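**Ticket 1448: Label printer at Dorkero store drops every second job**

Status: closed
Opened by: Deirdre Mac Suibhne
Assigned: Unai Sotomayor
Opened: 17 November 2021

**Reported**

Shelf labels sent from the stock program print one at a time. The second label in any batch goes to the queue, shows "sent," and never comes out. Single labels print fine. Till receipts are not affected.

**Setup**

- Detex label printer, network cable to the back office switch
- Print server: Liapis box, last updated in July
- Label template: "shelf small," 222 dots high

**Log**

*Unai:* Restarted printer and print server. No change. Test page from the printer's own menu is clean, so head and ribbon are OK.

*Unai:* Sent a batch of 24 from the office PC. 12 printed, all odd-numbered. Same result from Deirdre's PC. Not a PC fault.

*Begoñe Tejada:* Is the gap sensor set for the new roll? The store changed suppliers.

*Unai:* Ran the sensor setup twice. It reads the gap correctly. Still dropping even-numbered jobs.

*Unai:* Skipped the print server and sent the batch straight to the printer's address. All 24 printed. Fault is on the Liapis box.

*Begoñe:* Check the "combine repeat jobs" setting. The update switches it on. It compares job names only, and the stock program reuses the same name for each pair.

*Unai:* Setting was on. Switched off, saved, restarted the print service.

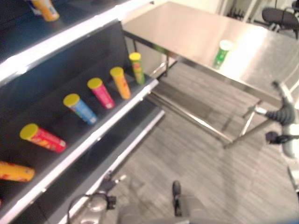

*Unai:* Batch of 24 through the server: all printed. Batch of 100: all printed, in order, no blanks. Queue empty afterward.

*Deirdre:* Reprinted the missing labels for the left wall. Two had old prices, but that is our price file and I have raised it with Maximiliano Miranda. Please keep it off this ticket.

**Cause**

Print server update turned on "combine repeat jobs." Jobs sharing a name were treated as copies and removed.

**Fix**

Setting off. Config saved to the shared folder under Dorkero. The Flemunum store has the same box and has not been checked yet; separate ticket to be opened by Begoñe.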